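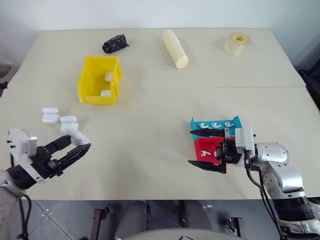 地域政策学科 地方政治研究室

地方政治論 講義ノート(第二回)
区割りは誰が決めるのか ジェクソープ町の選挙区統合をめぐって

前回の終わりに予告したとおり、今回は選挙区の線引きを扱います。地味な話だと思って教室に来る人が毎年いますが、私は地方政治でいちばん面白いところだと本気で思っています。地図に線を一本引き直すだけで、議員の顔ぶれも、陳情の行き先も、道路補修の順番まで変わってしまうのですから!

事例はジェクソープ町です。エラウ川の両岸に集落があり、北岸がドゥセ区、南岸がカセロ区。長いあいだ、それぞれの区から別々に町議会議員を選んできました。この二つの区を統合して一つの大選挙区にする、という案が町議会に出たところから話が始まります。

1 まず用語

・小選挙区:一つの区から一人を選ぶ。
・大選挙区:一つの区から複数人を選ぶ。日本の市町村議会はほとんどがこの形で、しかも町村では区域全体が一つの選挙区ということが多いので、区割りと言われてもぴんと来ないかもしれません。
・一票の較差:議員一人あたりの有権者数(または人口)が区ごとにどれだけ違うか。
・ゲリマンダリング:特定の勢力に有利になるよう、意図して線を引くこと。語源はアメリカの州知事の名前とサンショウウオ(サラマンダー)の合成語です。当時の風刺画がとてもよくできているので、図書館の画集でぜひ見てください。
・利益共同体:通学、買い物、水利、祭りなどを通じてまとまりを持つ地域。区割りの基準として「人口の均等」と並んでよく挙げられますが、測り方が決まっていません。ここが争いの種になります。

2 統合案の中身

提案者は北岸選出のメイヴィス・ブラニガン議員でした。提案理由書には三段落しかなく、読むのに五分もかかりません(配布資料A)。要旨は次のとおりです。

北岸の人口が減り、南岸との較差が広がった。線を少しずらして調整する方法もあるが、川をまたいで線を引くと飛び地のような形になる。それなら二つの区を合わせ、全員で全員を選ぶほうが公平である。

筋は通っています。較差は一つの選挙区にすればその場で消えます。数字の上では完璧な解決です。

ところが反対派のロシェル・ドヴォラク議員は南岸の選出でありながら、この案では北岸の声が消えると主張しました。人口の多い南岸の有権者がまとまって投票すれば、北岸からは一人も当選しないことがありうるからです。北岸の議員が統合を望み、南岸の議員が北岸を心配して止めようとする。このねじれを見たとき、私は思わず議事録を最初から読み直しました。議員は自分の区の利益だけで動く、という単純なモデルでは説明がつきません。

考えられる説明をいくつか挙げておきます。授業中に出た意見も混ざっています。

(a)ブラニガン議員は両岸に支持者を持っていた。区を広げれば票も広がるという計算があった。
(b)ドヴォラク議員は自区の内部で競争相手を抱えており、区域の拡大を避けたかった。
(c)二人とも理念で動いていた。片方は票の平等を、もう片方は地域の代表を重く見た。
(d)会派の都合。これは資料Cの会派構成表と突き合わせてください。

どれか一つに決める必要はありません。ただし(a)と(b)を採る人は、議事録の発言だけを根拠にしないこと。動機は議場ではめったに語られません。選挙公報や過去の開票結果のように、別の種類の資料が必要です。

3 住民の側で起きたこと

ここからがこの事例の山場です。

北岸の住民タトゥ・ミンジャ氏が、統合案について公聴会を開くよう求める署名を始めました。町の条例では、関係する区の有権者の三十分の一以上の署名があれば、議会は採決の前に公聴会を開かなければなりません。条例の「関係する区」が片方の区だけを指すのか両方なのかという問題もあったのですが、選挙管理委員会は早い段階で、北岸のドゥセ区だけで足りると答えています。

ドゥセ区の有権者はほぼ2,170人。提出された署名は77筆でした。条例の要件に照らして、まず自分で計算してみてください。足りています。

ところが審査の結果、有効とされたのは70筆でした。もう一度計算してみると、今度は足りません。

無効とされた署名の内訳は、住所の記載が不完全なもの、有権者名簿と氏名の表記が合わないもの、同じ人が重ねて書いたものに分かれます。とくに議論になったのは二番目です。名簿ではローマ字の綴りが一文字だけ違う、というような署名まで無効にしてよいのか。審査を担当した職員は規則を文字どおり守っただけで、規則のほうには「名簿と一致すること」としか書かれていませんでした。どこまで似ていれば一致なのか、定めがないのです。

この「一致」という二文字をめぐって、町は一か月ほど揺れました。二月の定例会はほとんどこの件で終わっています。制度の運命が細則の一語にかかる、という場面は地方政治にはいくらでもあって、私が条例の附則や施行規則まで読んでほしいとしつこく言うのはこのためです。

4 声明の応酬をどう読むか

署名が不足と判定された翌朝、二つの声明が出ました。資料Dと資料Eです。

統合推進側の声明は「手続は適正に行われた」と書き、反対側の声明は「住民の声が門前で退けられた」と書いています。書かれている事実はほとんど同じです。違うのは主語と動詞です。推進側は受け身の文が多く、誰が審査したのかが出てきません。反対側は「町当局は」で始まる文が続き、実際には独立した選挙管理委員会の判断だった部分まで町の行為として書いています。

声明文を読むときの手順をまとめておきます。

一 署名者を確かめる。個人名か、団体名か、「有志一同」か。団体名なら、その団体の中でどういう決め方をしたのかまで見る。
二 事実を述べた文と評価を述べた文に、違う色で線を引く。
三 書かれていて当然なのに書かれていないことを余白にメモする。
四 相手方の声明と並べ、同じ出来事に使われている単語を対照表にする。

四番目の作業が楽しいのです! 昨年度の受講生チェンシー・デンさんは、対照表だけで期末レポートの半分を書きました。「判定」「却下」「切り捨て」「確認」という四つの言葉が同じ一つの行為を指している、という発見から始まる文章で、読んでいてわくわくしました。本人の了解をもらったので、研究室の棚に置いてあります。持ち出しはせず、その場で読んでください。

5 決着と、残った論点

公聴会を開く義務は生じませんでしたが、議長のミョンジャ・ヒョン氏は議長権限で「意見聴取の会」を設けました。条例上の公聴会とは別物で、出た意見を議会が審議で取り上げる義務はありません。それでも会は夜七時に始まって十時過ぎまで続き、発言の要旨は議事録の末尾に付録として残っています。義務のない会の記録がきちんと残っているのは珍しく、研究する側には本当にありがたい資料です。

この会のあと、統合案は修正されました。二つの区は統合するが、当面の選挙では両岸にそれぞれ最低一議席を割り当てる、という折衷案です。可決はされたものの、新しい問題が生まれます。割当てによって当選した候補より得票の多い落選者が出たら、その人に投票した有権者の一票はどう評価されるのか。較差をなくすための統合だったはずなのに、別の形の不均等が入りこんだわけです。

ここは意見が割れて当然のところです。地域代表を守るための議席割当ては各国に例があり、先住民や離島、言語集団などについて長い議論の積み重ねがあります。ただ、川の北と南という区別がそれらと同じ重さを持つかどうかは、すぐには答えられません。橋が一本しかなかった時代と、いまの暮らし方とでは、川の意味そのものが違うはずです。付録の発言要旨には、橋のこと、学校のこと、診療所の曜日のことがたくさん出てきます。「利益共同体」を考える材料として読むと、抽象的だった言葉に急に手触りが出てきます。

6 板書の補足

授業中に質問のあった二点を書き足しておきます。

議長が提案に賛成か反対かは、議事録からはわかりません。ジェクソープの議長は可否同数のときだけ票を投じる決まりで、この件では同数になりませんでした。意見聴取の会を設けたことから立場を推測するのは自由ですが、レポートでは推測と明記してください。

署名の取り直しはできなかったのか、という質問もありました。同じ議案についての再請求は、条例では採決前なら可能です。ミンジャ氏の側も検討したようですが、意見聴取の会が決まったので見送られました。もし再請求していれば、署名の「一致」の基準が正式に争われたかもしれません。私はそこがいちばん惜しいと思っています。

次回までの課題

配布資料DとEから対照表を作り、気になった語の組を一つ選んで、なぜその語が選ばれたと考えるかを用紙一枚で書いてくること。手書きでもかまいません。表の形式は自由ですが、元の文のどの段落から取ったかは必ず入れてください。

余裕のある人は、自分の住んでいる市町村で選挙区がどう定められているかを調べてみましょう。「定めがない」という答えになる場合も多いはずですが、そのときは合併の前後で変化がなかったかまで追いかけてみてください。合併時の特例が面白い町がたくさんあります。見つけたら授業のはじめにぜひ教えてください。

次回は議会の会議規則に進みます。動議の順序を扱うので、資料Cの会派構成表を忘れずに持ってくること。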